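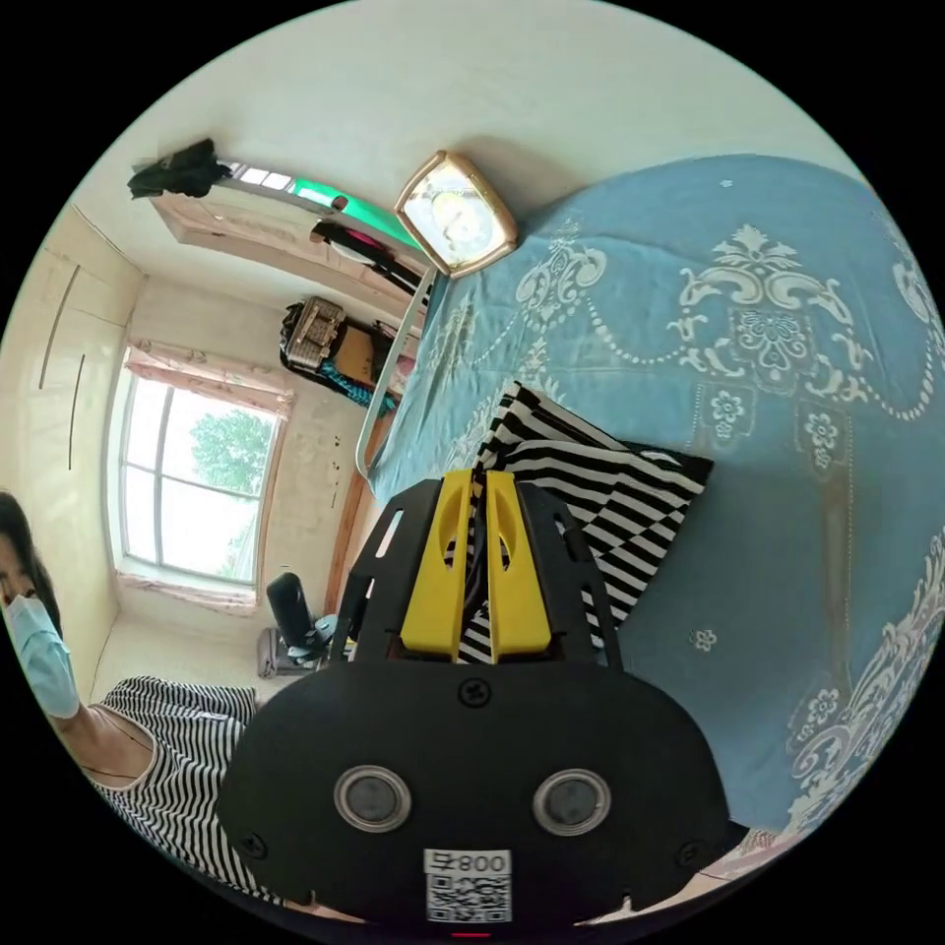
Ponddale, 12 February 2022

The man from Covberg said the well would come in at 100 feet. He said it the way people say grace, fast and looking at the food.

Pierina Mancuso had cooked him eggs because it was eight in the morning and he had driven over from Kilmont in the dark. She was already sorry about the eggs.

"A hundred feet," she said. "How do you know?"

"Experience, mostly. And the stick."

He had left the stick on the seat of his truck. She could see the truck from the sink, and she kept looking at it while she ran the water, what there was of it. The old well had been giving her brown water since July. Her brother thought it was the casing. Her neighbor thought it was the quarry. The county had sent a letter, two pages, which thought it was nothing.

"My father had a man with a stick," she said. "He told us 42 feet."

"And?"

"And we got a very nice hole."

He laughed and wiped his plate with the toast. He had a good laugh, she'd give him that. Her father's man had been a laugher too. He had walked the whole east field with his eyes half shut, and when the stick dipped her mother crossed herself, and Pierina, who was nine, saw his thumbs move. She told them at supper. Her father said that a child who sees thumbs will never be happy, and the next week he wrote the check.

"Let me show you the paper," the Covberg man said.

The paper had a blue drop of water at the top with a smile on it. There was a price per foot, and under that a price per foot if they hit rock, and under that a line for something called site readiness. The total was $2,654. She read it twice. Then she turned it over, and there was more on the back, in gray.

"It says here you get paid either way."

"Well, we've still drilled it."

"But you know where the water is."

"Yes, ma'am."

"Then you wouldn't mind crossing that part out."

He looked at the smiling drop for a while. Outside, the dog had found something by the fence and was barking at it in a bored sort of way.

"I'd have to call the office," he said.

"The phone's on the wall."

"It's Saturday."

"You're working."

He put his fork down, lined it up with his knife, and asked whether there was any more coffee. There was. She poured it for him, right up to the rim, and it had that rusty look it had had for months, and she watched to see if he would drink it.

He took a sip. He held it in his mouth longer than a person does with coffee.

"Tell you what," he said. "Let me go get the stick."

"Fine," said Pierina, and reached for her coat. "I'll carry it."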